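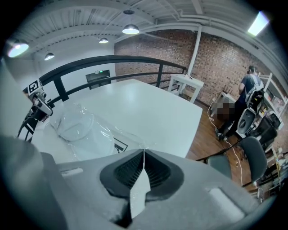 Gripper over the bag, marker card poking out from under the plastic

Ticket 1066, Clirkita hand gripper pair, opened 2/10/18

Hi again Zaso support! We bought the two-gripper kit through Fultix and mostly we love it, but clear plastic bags are driving me nuts. The left unit drops its tracking partway through a take, and the log fills up with error 191. Cardboard and cloth are fine, it's only the shiny stuff (of course the job we bought it for is bags).

Tried so far: new cable on the left side, firmware reload, then the Čierny finger pads swapped for the stock ones and back again. No change with any of it.

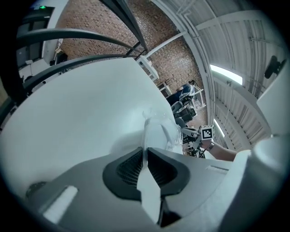
I also bumped the exposure setting down to 2,000 like your help page says, and that got me 9 clean takes in a row before the error came back. So better, but not fixed! Could glare off the plastic be washing out the markers? We've got a lot of ceiling lights in here and I can't really switch half of them off. 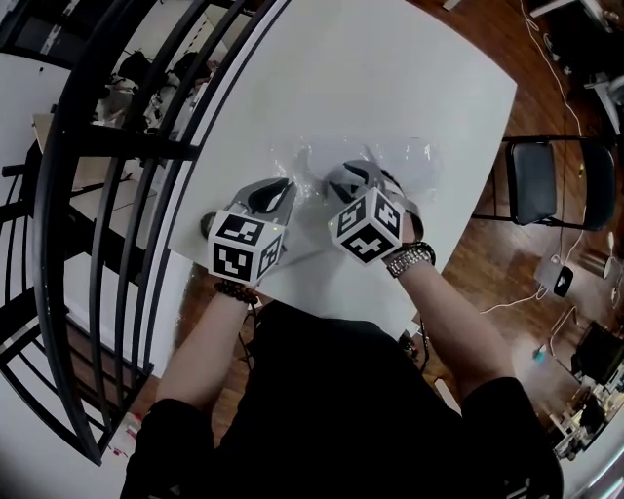
Both grippers on the bag, cubes facing up

Logs are attached. If you want me to try the beta build just send it over, I've got the kit set up all week.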